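Home | Current issue | Archive | About | Contact
Print this article | E-mail this article

4. What a laid table is said to tell us

The claim that people "read" a table before they eat from it has been repeated so often that it has stopped being tested. In its usual form it says that a mat marks out the place where eating happens, that a plate marks out a portion, and that anything lying outside both is understood as spare, shared or not yet served. We took this claim from the Grolaline guidance on café display, where it is given without a source, and from the Bralten handbook, which gives the Grolaline guidance as its source. Neither offers a single observation.

Our own reading is more cautious. A placemat is a piece of woven stuff that keeps crumbs off wood. It may well do other things, but the burden lies with those who say so. In the Klinhom sessions we asked 107 people to look at a table of small cakes and doughnuts and to say which were "ready to be eaten". If the mat worked as claimed, the answers should have followed its edge. They did not follow it at all closely. Most people named whatever was on a plate, and a good many named everything, on the sensible ground that a doughnut is ready to be eaten wherever it is.
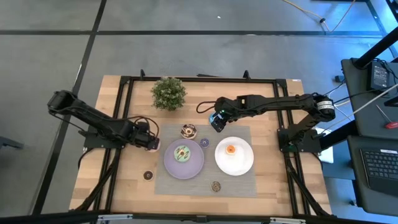
Figure 4. A doughnut on a plate, others on the mat and on bare wood, with a potted plant near the top of the table.

The plate is a stronger case, though weaker than its supporters think. A doughnut in the middle of a plate looks served. We accept that. What we doubt is that the colour of the plate adds anything. The Puker report makes much of purple, which it says makes sweet things look sweeter, but its plates differed in size as well as colour and its authors did not separate the two. When a purple plate and a white one are put side by side on the same mat, with a green-iced doughnut on one and a small orange-topped pastry on the other, people do have favourites. They are also choosing between two different things to eat. Any preference found in this way could be owed to the icing, and we would not build advice to café owners on it.

The same objection applies to the matter of placing. A pastry set a little off centre is described in the Bralten handbook as "relaxed" and one in the exact middle as "formal". We put these two words to our 107 people and found that many used both for the same plate, depending on which question came first. We take this as a sign that the words were ours and not theirs.

Then there is the plant. Greenery is widely held to make a table look cared for, and we expected this part of the claim to hold up best. It was mentioned by only 3 people without prompting. Once prompted, nearly everyone had a view, and nearly everyone's view was kind. We see no reason to prefer the second result to the first.

None of this shows that laying a table makes no difference. Our sessions were short, nobody was hungry by design, and looking is a poor stand-in for eating. A fair test would let people sit down and take what they wanted, and would record what was left on the mat at the end. Until that is done, the three-part account of mat, plate and remainder should be treated as a habit of speech among people who write about cafés.

Related articles
Does a smaller plate mean a smaller slice? A second look at the Puker report
Cloth, mat or bare wood: table coverings in 175 tea rooms
Sweet or savoury first? Order effects in the Klinhom sessions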